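Givia cloth handling: questions we get a lot

What is Givia trying to find out?
We'd love a robot to learn folding from people, without anyone steering an arm by remote. So a person does the job with hand-held grippers, and the policy learns from those recordings.

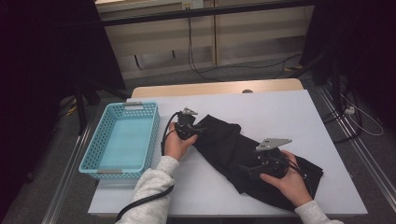 Achilleas Karras wrote in to ask whether dark cloth isn't simply harder for the policy, with so few edges to go by. It is, a bit! In our Pastlow tests it finished 62 of 100 folds on dark pieces.

How many demonstrations did you need?
We trained on 300, and with 148 the folds still came out (mostly) but the corners wandered. 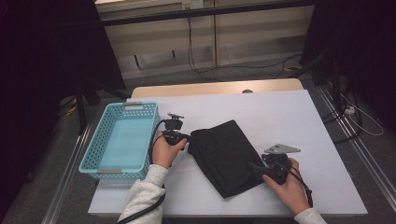

Two-handed timing is the part we fuss over most, and we keep both hands in one recording so the policy can learn when each should move. With a gripper at either side of the black cloth, like this, one hand's pull changes what the other has to do, and training them separately never went well for us.

Do the fingertips matter?
Oh, very much, thin fabric especially.

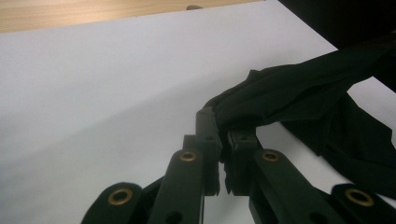
Fingertip pads closed on a fold of black fabric.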